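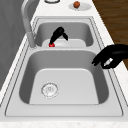

Three hands and a kitchen sink

Print | E-mail this article

2024-05-27

I have a confession to make, which is that I spent most of a fortnight trying to get a plate out of a sink and never once got my sleeves wet. The sink was on my laptop. So was the plate, and so was the arm, and by the second evening I was talking to all of them as if they could hear me (the cat left the room).

The idea was simple enough when I pitched it. Small workshops and keen amateurs are buying robot hands in the same way they once bought 3D printers, and most of them try before they buy in a simulated kitchen, where nothing can be smashed. So I got hold of the models for three grippers that turn up again and again in people's shopping lists, the two-fingered Mokine, the Zondmont with its curly knuckles, and a plain parallel jaw from Ruotsalainen, and gave each of them the same chores. Everything was driven through a Turkix controller, at its factory settings to begin with, and each hand got 99 goes at each job.

Why a sink? Well, try picking something up off a table and nearly every gripper on the market will look like a genius. There's space all round it and the arm can come in from wherever it likes. A sink has walls, and it has a tap standing exactly where your elbow wants to go, and if there are two basins there's a divider as well, just the right height to catch a knuckle. I love it as a test. It's mean!

The Mokine went first and I liked it straight away. It closes softly, and on small round bits of food it was lovely, coming down from above and lifting them out with hardly a wobble. Plates were another story. A plate lying flat on the bottom of a basin gives you a thin rim and not much room to get under it, and the Mokine kept pinching at the edge and letting it slide. I changed the approach angle, I slowed the arm right down, I went and made a sandwich. It managed 19 plates in the end, and a few of those I'd call lucky.

The Zondmont did far better there, thanks to those bent fingers. One hooks under, the other comes over the top, and up it goes. What it hates is being near the basin wall. The housing is fat, so when the plate drifts to one side you find yourself swinging in over the rim at an angle that no sensible person would choose, and then you're fighting for every bit of clearance. I lost a whole afternoon to one corner.

Now, cameras. I had assumed (daft of me) that one good view would do, and it doesn't. From the front you get a fine look at the tap and the back of the counter, and the marker for the working end of the arm, a big shiny red ball in my set-up, sits right over the bit you most want to see. You can shrink it, and I did eventually, but then I kept losing track of where the hand thought it was. Swapping to a view from higher up and off to one side sorted out depth and made left and right a guess. In the end I ran both together and flicked between them, like a driver with too many mirrors.

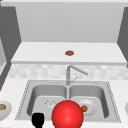 Esi Gyamfi told me I was blaming the fingers for what the controller was doing. She has run the same three hands through sink jobs since September, and her view is that the Turkix pushes too hard on contact as it comes out of the box, so anything near a wall gets shoved into it, "and then everyone writes in to say the gripper's rubbish". She told me to turn the stiffness down from 700 to 400 and start again.

I grumbled, and I started again. She was right about the Zondmont, which stopped jamming itself in the corners and became quite a pleasant thing to drive. The Mokine improved on plates too, though I still wouldn't trust it with my good china. As for the Ruotsalainen, it hardly changed at all, because it had been plodding along perfectly well in the first place. I've barely mentioned it, I know. It's slow and it has no tricks, and it will not pick up anything wider than its jaw, but it got more small items out of the basin than either of the others and it only clouted the tap once.

Would I buy one? If my chores were mostly plates I'd have the Zondmont and put up with the bulk. For food scraps and odds and ends I'd take the Ruotsalainen, and spend what was left on a second camera. The Mokine I'd borrow from a friend.

My next job is cutlery, and I've already found out what a teaspoon does when it lands flat against a basin wall. Send biscuits.

Print | E-mail this article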